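How to Set Up a Budget Desktop Monitor So Your Eyes Don't Hate You

Posted 18 Jan 2023 by Teodoro Ledesma

So many of you wrote in after my piece on buying a cheap monitor that I thought I'd better sit down and write the second half, the part where you get it out of the box and make it look decent. My own is an Akura that cost me around 200 dollars in August, and out of the carton it was so blue and so bright that I could have landed planes with it. A bit of patience fixed that, and most of what follows will work on whatever brand you have.

Before you start

Let the screen run for half an hour. Panels shift a little as they warm up, and you don't want to do all this twice (I have). Turn on the lights you normally work by, and pull the curtains if the sun is falling right across the glass.

Step 1. Check the cable and the resolution

Use the newest cable that came in the box and plug it into the graphics card if your computer has one. It's an easy slip to use the socket on the motherboard, and I've done it more than once with my head under the desk! Then open your display settings and pick the resolution marked as recommended. If the text looks fuzzy after that, try another cable before you blame the screen.

Step 2. Turn off the clever stuff

Go into the monitor's own menu, using the little buttons or the joystick underneath, and look for dynamic contrast, eco mode and anything with "vivid" in its name. Switch them all off. My sister's Petchrat had three of these running at the same time, and the picture pulsed every time she opened a white page.

Step 3. Set the brightness

Hold a sheet of plain white paper next to the screen with a blank document open. Bring the brightness down until the two look about the same. It will seem terribly dim for an evening or so, and then you'll wonder how you lived with it the other way.

Step 4. Warm up the color

Choose the preset called Warm or 6500K. If you only have red, green and blue sliders, bring blue down a few points at a time and keep glancing back at your paper.

Step 5. Raise it up

The top edge should be level with your eyes or a touch lower, and about an arm's length away. A Skikolo stand is what I use, though a fat phone book did the job for years.

Give it a week before you change anything else, and write your settings down somewhere.
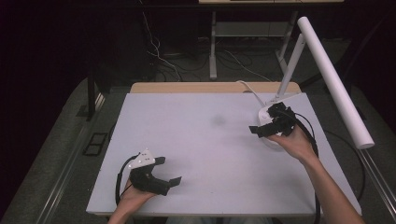 Two hand-held grippers over a white foam board.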